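About Indwood

Indwood is a shared workshop in Dristport with one long-running project: a two-arm tabletop rig named Sampaio, built and maintained by the people who use the space. We opened with a single bench and a bin of aluminum extrusion. The current work, as of February 2026, is the handling of paper and other thin sheets.

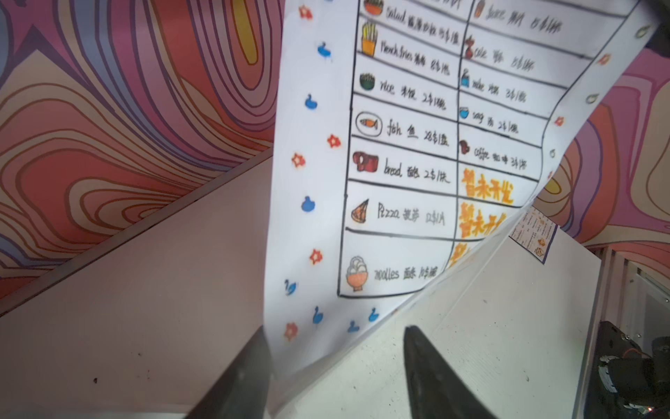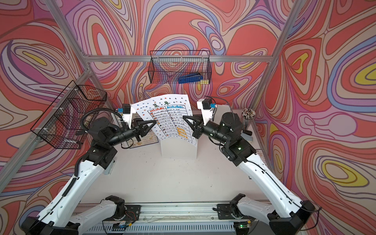
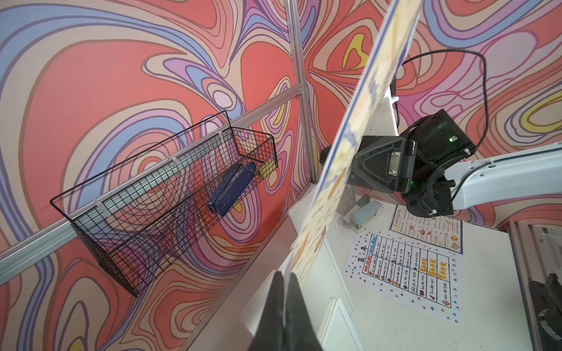
Flexible sheets are hard to hold well. Paper buckles under light side loads, creases at the fingertips, and changes shape when either hand moves. A rigid part can be described by its position and angle, but a sheet needs a good deal more than that. Most of our software effort goes into coordinating the two wrists so that tension across the sheet stays within a set band.

How the rig is built

Sampaio has two arms on a common base rail, with a parallel gripper and a small camera on each wrist. The structure is aluminum extrusion throughout. We chose it so that walls, rails and storage can be moved with a hex key. The wall covering is printed with a dense swirl pattern, and members may propose a replacement when a panel is due to be changed. Wiring is held with zip ties until a layout has settled, then moved to fixed clips.

Test items are made by hand at the workshop. Menus suit the purpose: they carry drawings, prices and text in two languages, and a damaged one can be redrawn in an evening.

Run records

Every run is logged with joint positions, gripper current and camera streams. The log stood at 3,478 runs at the last count. Runs that end in a torn or dropped sheet are kept with the rest and tagged by fault. Gripper pads are inspected every 400 runs and replaced at 700, regardless of appearance.

Software

Arm control runs on Unmont, our own scheduling and logging package. It is written for small rigs with no dedicated server. Version 2 handles both arms from one process and stops both if either reports a fault. The next release, planned for March, adds playback of single-arm segments.

Using the workshop

Bench access is open to members who have completed the safety session. Bring eye protection and your own hand tools. Extrusion offcuts on the lower rack are free to use. Full lengths are signed out at the desk.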